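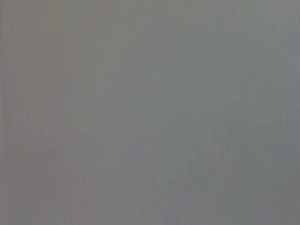

Fig. 1. Gray surface, close range. Warmer tone at left, neutral toward the center.

Skistbridge Workshop Refit
Surfaces and Finishes Group
Minutes of the July meeting

Chair: Wanting Shao
Represented: Skistbridge (facilities, purchasing), Dultus (fit-out contractor), Caron (coatings supplier)
Apologies: Inach (lighting)
Meeting opened 9:40 a.m.

1. Minutes of the previous meeting
Accepted with one correction. Under item 4, "satin" should read "matte" in both places. The finish schedule already has the correct word.

2. Actions carried forward
2.1 Dultus to confirm delivery of replacement shelf brackets. Closed. Brackets received and stored in the east bay.
2.2 Skistbridge purchasing to obtain a revised price for edge trim. Open. Quote received but does not include cutting. Purchasing to go back to the supplier.
2.3 Caron to supply the data sheet for the medium gray finish. Closed. Sheet circulated before the meeting. Cleaning section still refers to the older formula and will be reissued.

3. Gray finish: evenness of tone
3.1 Fig. 1 was tabled. The group noted a muted medium gray with a slight pinkish or taupe cast over the left third, passing into a neutral gray with no visible line between the two. A narrow darker strip runs down the left border.
3.2 Fine vertical lines are closest together at the left and fade toward the center. Dultus asked if they were grain in the finish. Caron said they could equally be banding in the image file and declined to give an opinion on that evidence. Cause recorded as undetermined.
3.3 A slightly lighter, diffuse patch low in the middle was also noted. No edge to it could be made out. The surface is out of focus at this range, so sharpness of detail was not discussed further.
3.4 The chair asked that the color shift not be entered as a coating fault. Lighting in the workshop is mixed at present and a warm cast on one side would be consistent with that, but also with other things. A reading by instrument is required.
3.5 Agreed: tone to be measured at the left, center and right of one door, under a single lamp type, with the blinds closed. Readings to be tabled at the next meeting in one sheet.
3.6 Acceptance limit for tone difference between neighboring doors remains as written in the finish schedule. Dultus asked for a wider limit on the lower doors. Not agreed.

4. Quantities
4.1 Total area to be finished is 1,476 square feet, unchanged. The figure includes door backs and excludes the insides of drawers.
4.2 Of the 87 doors on the schedule, two are on hold pending a decision on the sink position. These are to be kept from the same batch as their neighbors and stored flat with paper between faces.
4.3 Dultus noted that the schedule lists the tall cupboard by the rear exit twice under different numbers. Duplicate line to be struck. The door total was taken after allowing for this.

5. Cleaning and handling
5.1 Caron repeated that abrasive pads are not to be used on the matte finish. A soft cloth and plain water are enough for the first month.
5.2 Facilities reported that tape has been applied directly to some finished faces as labels. Tape to be moved to the door backs. Any residue to be left alone until Caron has advised on a solvent.
5.3 Gloves to be worn when hanging doors. Dultus to supply.

6. Lighting
Inach not present. A written note was read. Lamp replacement over the benches will take roughly 2 weeks from release of the order. Order not yet released. Purchasing to check what is holding it.

7. Other business
7.1 Sample board to be moved from the office corridor to the workshop, so that samples are viewed in the light they will be used in.
7.2 Dultus asked for access before 7 a.m. Facilities to reply by email.

Actions
3.5 Tone readings, one door, three positions: Caron, with Dultus
4.3 Strike duplicate line and reissue schedule: Dultus
5.2 Advice on tape residue: Caron
5.2 Relocate labels: Skistbridge facilities
6 Status of lamp order: Skistbridge purchasing
7.1 Move sample board: Skistbridge facilities

Meeting closed 10:55 a.m.
Minutes checked by W. Shao.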